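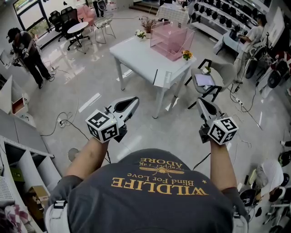 A pair of Flellovel hand-held grippers at work, marker cubes up, cables down.

Flellovel Hand-Held Gripper Pair (Wired)
Item 1177
Sold by Drotska. Ships in one case, left and right together.

The Flellovel is a pair of robot hands with the robot left off. You hold one in each fist, squeeze the trigger, and do the chore yourself: put the paper on the chair, move the flowerpot, put the flowerpot back. The recording goes to your arm, which may one day do the same thing with less sighing.

Each unit has a black pistol-style grip, a white and gray body, and a short white finger with a dark pad at the tip. On top sits a white cube printed with black-and-white square markers, so the tracking camera can tell where your hand is from most angles. Keep the cube clean. Keep stickers off it too, including the very nice ones from conferences.

What's in the case
Left gripper and right gripper, marker cubes fitted
Two black cables
Eight spare finger pads
Hex key (you will lose it; it's a standard size)
Printed setup card and a second setup card for the person who threw out the first

Specifications
Finger opening: 100 mm
Recording rate: 60 frames per second, both hands on one clock
Connection: wired, no battery
Hands: one left, one right. They are not interchangeable, and the letters on the grips are there to settle the matter.
Host software: Zanberg Recorder, included, one seat

Why the cables?
We get asked every week. Our first version had batteries, and the batteries had opinions. The wired pair starts when you plug it in and keeps going through lunch. The price you pay is cable on the floor, and plenty of it once two people are recording in the same room. Plan your power strips before you plan your furniture. Leave slack behind the operator, and don't let the cable cross in front of the feet if the task involves walking.

Setting up a room
You don't need a lab. A table you can get around, a chair, and a few things worth picking up will carry you through the first month. Light objects with a clear edge are easiest to begin with. Clear plastic is harder than it looks, for people and for cameras. Glossy floors are fine for the operator, but check your overhead lights for glare before you record an entire afternoon of it.

Stand so the marker cubes stay in view of the camera. New operators tend to tuck their elbows in and hide one cube behind the other. They stop doing this after the software has beeped at them enough.

From the people who use it
"We trained nearly 67 operators on these. Most were comfortable by the end of the first session. The trigger is stiffer than I'd like for small hands, and I've told Drotska so more than once."
Isla Cairns, Morrison

"Good tracking, dull manual, strong cables. I would buy a longer cable if they sold one."
Innes Mowat

We now sell a longer cable. See Accessories.

Things it won't do
Lift anything heavy. The fingers are made for household objects, and a full paint can is a household object only in the legal sense.
Work outdoors in full sun. The markers wash out.
Survive a drop onto tile every day. Once in a while is all right. Replacement fingers are sold in pairs.

Accessories
Long cable, per hand
Finger pads, soft or grippy
Marker cube, replacement (comes with a calibration sheet, please use it)
Wrist strap, recommended for the tile reason given earlier

Ordering and support
Pairs are in stock and leave the warehouse the next working day. Orders placed over the weekend go out Monday. The new soft pads arrive in June and fit all existing units.

Returns are accepted if the cubes are unmarked and both hands come back. We have received a single left hand three times now and would like the rights.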